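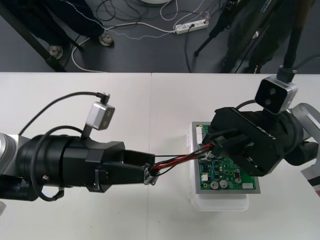
The buyer from Tradville had the budget open on her knee. There was one line left, and it said "second arm."

"Do you need two?" she asked.

The technician said you could try it with one. You would have to clamp the wire bundle to something, and then every board would need its own clamp. He had priced the clamps. He gave her the sheet.

She read it twice. Stultero wanted 4000 for an arm, delivered, and 268 for each spare set of fingers. The clamps came to less, until you got to the fifth board type. The plant in Driltthorpe ran 112.

"And the cameras?"

"One on each wrist. They're in the price."

"What isn't in the price?"

He thought about it. "Cables. A table that doesn't shake. Somebody to stand next to it the first month."

She wrote down cables and table. She left a blank line, then wrote down somebody. At Vidal, where she used to work, they had bought a press and forgotten the floor it had to sit on, and it had stayed in its crate until November.

"How many sets of fingers do you go through?"

"Five a year. Less if people leave the settings alone."

"Put down eight," she said, and moved the money over from travel. Then she asked him where she could get a sandwich before the drive back.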